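Spa notes from Rakolden

Well, the treatment rooms are open again, and I've missed you all! We closed for a bit so the floors could be redone, and I used the time to rewrite the whole facial menu (my tea went cold more than once). The old one had 16 facials on it, and even I mixed up a few of them. Now there are seven.
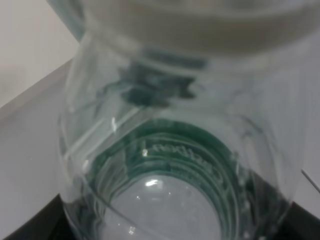

The one I'm most excited about is the Dusari facial. You get a slow cleanse, a clay mask that stays on just long enough for a little nap, and then a scalp rub with warm oil. If you have fine hair, tell us when you book and we'll go easy on the oil – it washes out, but it can take two rounds of shampoo.

Now, the bit a lot of you have been emailing about, our points.

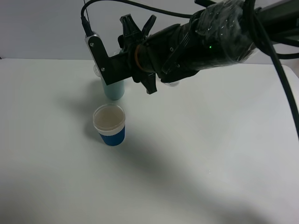 By Leokadia Szewczyk | 2/4/25

Your old points are safe. They moved over to the new system with your name and phone number, so there's no card to carry anymore. Once you reach 3,000 you can trade them for a Zalewska foot soak or put them toward something longer. Points from last year are good through July. 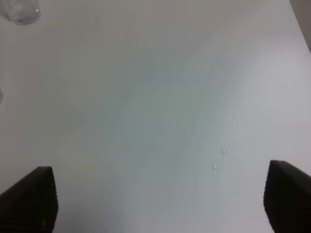 We've also moved the quiet hour to the start of the day, with the music off and the lights low. I tried it myself before my shift and nearly didn't get up again!

One more thing, for the dry skin crowd. 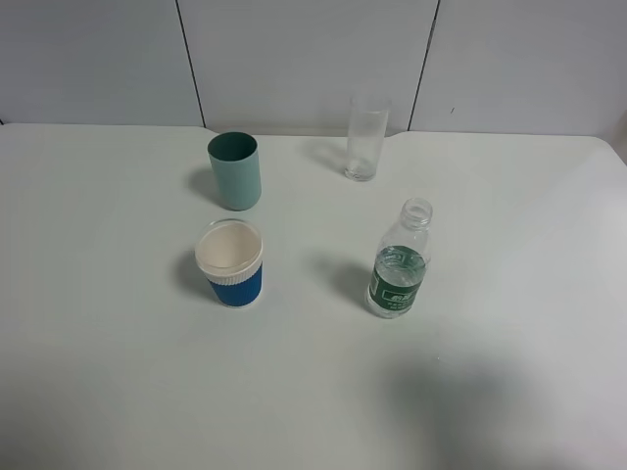 Words: Leokadia Szewczyk

The Clurorness hand balm is back at the front desk. It's $5 for the small tin, and it's the same recipe as before, with a bit less lavender. Try some while you wait for your room.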